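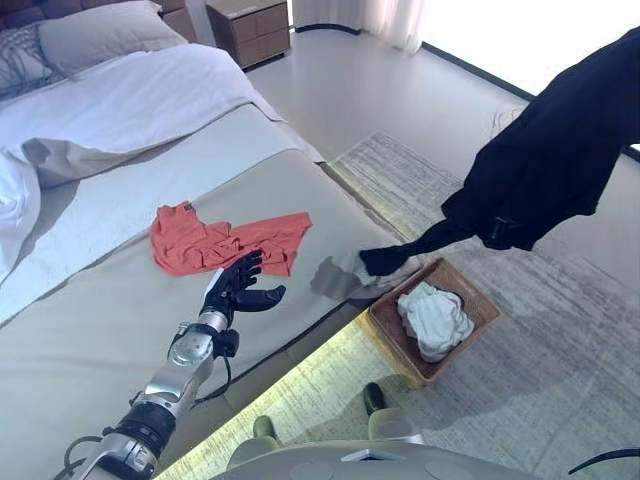
# Small Towns Should Set Their Own Visitor Limits

12/01/2018

The debate over overnight visitors in Karnano has been conducted so far as a quarrel between those who want more of them and those who want fewer. The more useful question is who should decide. At present the answer is the regional tourism office in Backlund, which issues lodging permits for the whole coast under a single formula. That formula counts beds against road capacity. It takes no account of water, waste collection or the number of households that live in a place all year.

Karnano has 1,000 permanent residents. In the high season it now lodges 2,000 guests a night, most of them in private homes converted to short-term rental. The harbor, the footpath to the Ultov lighthouse and the two grocery stores were built for a village. They serve, for ten weeks of the year, a town three times the size.

This publication has supported tourism on the coast without reservation for many years and continues to do so. Income from visitors has kept the ferry running through the winter and has allowed the school to remain open. Barbara Bednarek, whose guesthouse has 34 rooms and has operated in Karnano longer than any other, has argued in these pages that a sudden ceiling would punish established businesses for the growth of newer ones. Her objection is a fair one. Any limit should protect permits already in use and should apply first to new applications.

It does not follow that the regional office is the right body to draw the line. Its formula was written with resort towns in mind. Wondo, with its wide beach road and modern treatment plant, can absorb a busy August with little difficulty. Karnano draws its water from a single spring-fed reservoir, and in the past two summers residents on the upper streets were asked to restrict their use while permits continued to be granted. An office 80 miles away had no duty to consider the matter and did not consider it.

Gunvor Kristiansen, writing for the regional office, has replied that local control would produce a patchwork of rules, confusing to travelers and costly to tour operators. The concern deserves an answer. Travelers do not read permit rules. They look for a room, and either find one or choose other dates. Operators already work with different docking fees, different parking rules and different seasons in every port they visit. One more published figure, announced a year in advance, is not a heavy burden.

A more serious difficulty is that local councils can be captured by a few property owners, who may favor scarcity for the prices it brings. For that reason the limit should be reviewed every three years, in a public session, with the reservoir readings and the lodging figures made available beforehand. The regional office should retain the right to hear appeals. Tormod Rønning's proposal, submitted to the council this fall, contains most of these safeguards and should be adopted with the appeal provision added.

The proposal would also direct a share of the lodging tax to the repair of the Ultov path, where the steps above the second landing have been closed to walkers since spring. Under the present arrangement that money goes to Backlund and returns, in part, as advertising.

The council votes in March. Members who remain undecided are urged to ask the regional office for the water figures on which last summer's permits were based, and to weigh the reply before they vote.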